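Poste de manipulation sur table Orkell : retour d'achat et chiffrage

Mis à jour le 22 juillet

Le matériel évalué est un poste de manipulation complet : bras blanc, pince noire à doigts, caméra de poignet, plateau de travail et lot d'objets de dînette. Le fournisseur est Orkell, le revendeur Karaca. L'achat a été fait pour l'atelier de Vondport, sur une ligne d'investissement ouverte en début d'exercice. Le présent avis porte sur le coût réel du poste, sur ce que le devis oublie et sur l'opportunité d'en commander un deuxième. Les performances pures du bras ont été traitées par Benedikt Widmer dans une note séparée et ne sont reprises que lorsqu'elles ont une incidence budgétaire.

Périmètre de l'offre

Le devis Karaca comprend le bras, son contrôleur, la pince, la caméra de poignet et une licence logicielle d'un an. Il ne comprend ni la table, ni les objets, ni le transport du contrôleur en cas de retour atelier. La table vient de chez Stivitz, commandée à part, plateau blanc. Le blanc a été retenu pour le contraste avec les objets ; il se raye vite et renvoie l'éclairage zénithal, ce qui oblige à régler l'exposition de la caméra à chaque changement de lampe. Un gris clair mat aurait coûté le même prix.

Surface utile

Le catalogue donne un rayon d'action théorique. La surface exploitable est inférieure, car les poses de prise par le dessus deviennent mauvaises en bout d'allonge. Il faut aussi compter la place de tout ce qui finit posé sur le plateau. Pour un exercice de rangement avec assiette, bol et récipients, prévoir le format de table supérieur à celui que recommande le revendeur.

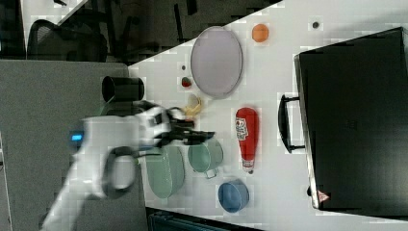 Plateau Stivitz en configuration dînette, pince à hauteur de la banane. La valise noire occupe la droite de la table.

Le câble noir qui longe le bras forme une boucle extérieure. Le guidage interne existe en option chez Orkell. Nous ne l'avons pas pris et le regrettons modérément : la boucle limite certaines rotations du poignet et constitue la première pièce d'usure du poste. Un câble de rechange est à inscrire dès la commande initiale, le délai de réapprovisionnement annoncé par Karaca étant de 47 jours.

Lot d'objets

C'est le poste le plus sous-estimé. Le jeu de dînette s'achète dans le commerce courant pour une somme négligeable devant le reste, mais il se renouvelle. Les pièces souples se déforment, les petites se perdent, et un objet remplacé par un modèle voisin suffit à rendre deux séries d'essais non comparables. Nous conseillons d'acheter 2 lots identiques le même jour et d'en garder un sous scellé. Enveloppe retenue : 50 euros par lot, 100 euros au total.

Le choix des formes compte davantage que leur nombre. Une bouteille couchée, une anse de tasse, un fruit allongé et une petite balle couvrent l'essentiel des cas de prise. Les récipients renversés sur le flanc sont utiles pour le redressement, que peu de démonstrations commerciales montrent.

Pince et caméra de poignet

La pince s'ouvre assez pour les objets du lot. Les doigts, anguleux, se terminent en pointe, forme commode pour saisir un bord d'assiette, moins pour une surface ronde. Des doigts de remplacement sont proposés à l'unité ; commander la paire.

La caméra de poignet est le bon point de l'ensemble. À courte distance, le cadrage conserve les doigts dans le champ, ce qui simplifie la vérification de l'alignement avant la descente. La compression du flux est en revanche visible le long des doigts. Pour un usage en apprentissage, chiffrer le stockage sur la base d'un débit supérieur au réglage d'usine. 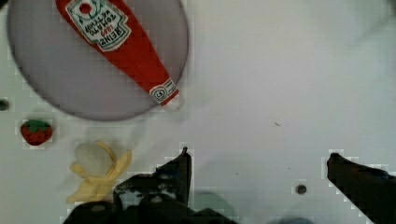 Vue de la caméra de poignet, pince ouverte. Bouteille de ketchup couchée sur l'assiette, fraise et banane au-dessous.

Coûts récurrents

La licence logicielle est annuelle et reconduite tacitement. Le contrat Karaca autorise la résiliation jusqu'à la fin juillet ; passé ce terme, l'année suivante est due. L'étalonnage peut être fait en interne avec la procédure Orkell, bien rédigée, en anglais seulement. Ajouter une demi-journée d'opérateur par réinstallation de la caméra.

Points relevés

Pour : caméra de poignet exploitable sans accessoire, documentation d'étalonnage, encombrement du contrôleur.
Contre : câble extérieur, délai des pièces, table non comprise, reconduction tacite.

Avis

Achat recommandé pour un premier poste, à condition d'inscrire au budget la table, le câble de rechange, la paire de doigts et les lots d'objets. Pour le deuxième poste, nous demanderons un devis avec guidage interne et licence groupée. La commande Stivitz sera passée en gris mat.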